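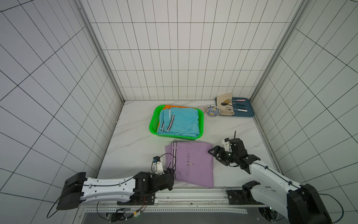

Rule 14 of the draft says "the work area shall be clear of items not part of the task." Fine words, and I voted for them. Then I tried applying them to our folding cell, where a tray of spoons shares the table with the laundry. Are the spoons part of the task? The draft doesn't say, so two people will write two different reports.

On 2025-01-06 Gisela Villalba wrote:
> I'd leave rule 14 alone. "Clear" is a word
> everyone knows. We spent all of July on it.

We did, and I want July back. My version: list every item on the table before the run, and anything unlisted comes off. 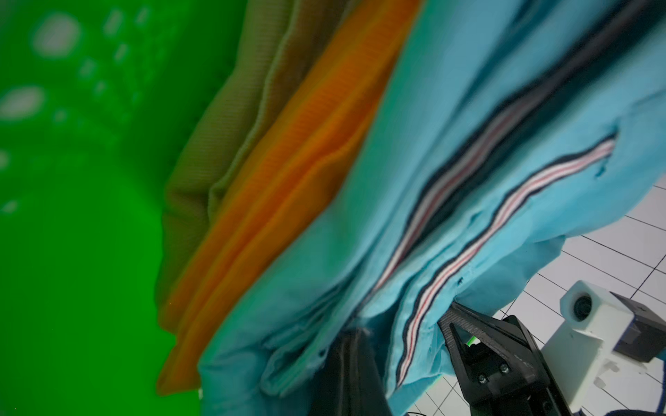
Wrist view, blue garment between the fingers.

Rule 18 (grip checks) has the same trouble. It asks the operator to confirm "a sound hold" – on cloth, through a camera this close. I'd say which view counts.
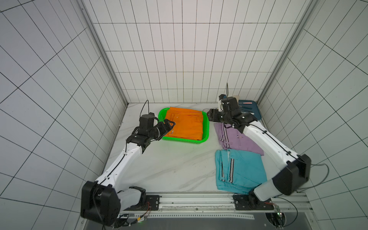 Fixed view, left gripper at the basket, right one over the purple pants.

Haiyan wants both views logged. I can live with that if someone else names the files.

Comments to Renata, please, and keep it under 38 pages this time.

Adhiambo Gachanja
Menadon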